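Equipment Review: Coltix Parallel-Jaw Gripper and Punska Simulation License
Prepared for the Etedus Purchasing Office
December 23, 2019

The office was asked whether the Coltix gripper should be bought outright in January or first tried in software. Punska, the simulation package sold by Marchand, was reviewed at the same time. The gripper is quoted at $2,514 and the yearly license at $834. A spare set of fingers adds $426.

Kitchen tools were chosen for the trial tasks. Thin handles leave little room for error in placing the jaws, and most of our planned work involves items of this type. 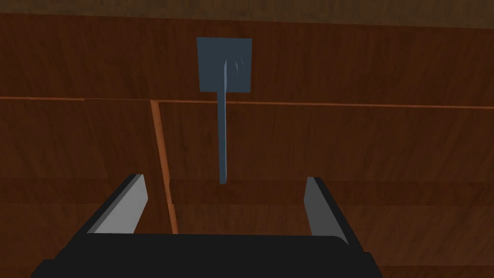
Simulated view from behind the gripper, with the spatula handle in line with the opening between the fingers.

Setup of the license was simple, and the manual is clear. Reviewers were less satisfied with the material settings, which are spread over several menus. The license covers 10 seats — more than this office needs — and Marchand does not offer a smaller plan.

Simulation does not settle questions of wear, cable routing, or service. Those costs should be carried as a separate line in the budget.

Recommendation: approve the license for one year and defer the gripper order until the task list is final. Spare fingers should be ordered with the gripper, as they ship from the same warehouse.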